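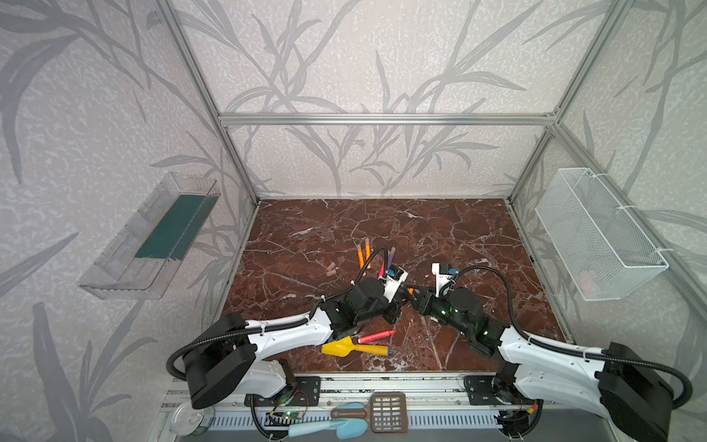 Zweiarmiger Aufnahmeplatz des Projekts Unau mit Stiften, Spielzeugschaufel und weiteren Kleinteilen.

Projekt Unau @projekt_unau
Die Arbeitsgruppe Unau veröffentlicht den zweiten Stand ihrer Sammlung von Vorführungen für das beidhändige Greifen. Der Bestand umfasst nunmehr 2713 freigegebene Episoden. In den folgenden Beiträgen informieren wir über Aufbau, Ablauf und Bezugsbedingungen. (1/9)

Projekt Unau @projekt_unau
Sämtliche Episoden wurden durch Fernführung aufgezeichnet. Eine Bedienperson führt beide Arme gleichzeitig, die Gelenkstellungen werden zusammen mit den Kamerabildern gespeichert. Je Greifer ist eine Handgelenkkamera vorgesehen, eine fest montierte Kamera erfasst den gesamten Arbeitsbereich. (2/9)

Projekt Unau @projekt_unau
Der Arbeitsbereich ist von Aluminiumprofilen eingefasst, die Wände sind mit einer grau gemusterten Tapete bezogen. Tischoberfläche und Wandbezug werden zwischen den Aufnahmereihen gewechselt. Ein Modell, das nur einen einzigen Hintergrund kennt, versagt nach unserer Erfahrung bereits bei geringen Abweichungen. (3/9)

Projekt Unau @projekt_unau
Zur Aufgabenfamilie »Basteltisch«: Stifte, Kreide und kleines Spielzeug sind aufzunehmen, von einem Greifer an den anderen zu übergeben und abzulegen. Die Ausgangslage der Gegenstände wird vor jeder Episode neu hergestellt. Auf diese Familie entfallen 787 Episoden mit einer Dauer von jeweils bis zu 113 Sekunden. (4/9)

Projekt Unau @projekt_unau
Die Übergabe zwischen den Greifern ist der schwierigste Abschnitt. Dünne, runde Gegenstände drehen sich beim Nachfassen leicht weg. Solche Verläufe werden beibehalten, sofern die Bedienperson den Fehler innerhalb derselben Episode behebt, und erhalten die Kennzeichnung »Korrektur«. (5/9)

Projekt Unau @projekt_unau
Nicht freigegeben werden Episoden mit ausgefallenem Kamerastrom, mit Zeitversatz zwischen den Armen oder mit einem Eingriff von Hand in den Arbeitsbereich. Die Prüfung erfolgt durch eine zweite Person, die an der Aufnahme nicht beteiligt war. (6/9)

Projekt Unau @projekt_unau
Für die Verschlagwortung wird das hauseigene Werkzeug Batix eingesetzt. Jede Episode trägt eine Aufgabenbeschreibung in deutscher und englischer Sprache sowie Zeitmarken für Griff, Übergabe und Ablage. Die Richtlinie zur Verschlagwortung liegt der Sammlung bei. (7/9)

Projekt Unau @projekt_unau
Die Sammlung steht Forschungseinrichtungen auf Antrag zur Verfügung. Anträge nimmt die Datenstelle der Gralier GmbH entgegen, Ansprechpartner ist Sebastian Ursu. Eine Weitergabe an Dritte bedarf der schriftlichen Zustimmung. Bezieher des ersten Standes müssen keinen neuen Antrag stellen. (8/9)

Projekt Unau @projekt_unau
Der nächste Stand ist für September vorgesehen und soll die Aufgabenfamilie »Küchengerät« enthalten. Hinweise auf fehlerhafte Zeitmarken bitten wir unter Angabe der Episodennummer an die Datenstelle zu richten. Stand der Angaben: 2024-04-10. (9/9)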